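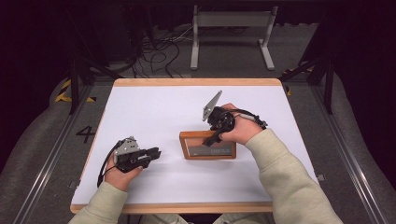
*Kerkau, December 9, 2025*

Can grippers tidy a table yet? Partly. Picking up a small framed panel that lies flat is still a fussy chore, with or without a motor. A few tips from our bench:

- Go for the raised border. It gives the jaws an edge to hold – the flat middle gives them none.
- Bring one finger down slowly and stop when it touches.
- Keep the second gripper low and close, ready to steady the far side.
- Route cables away from your wrists before you start.

Marichka Kobzar tried the same lift 83 times in June and dropped nearly half. Wiping and sorting go better. For frames, glassware and anything thin, I'd still use fingers.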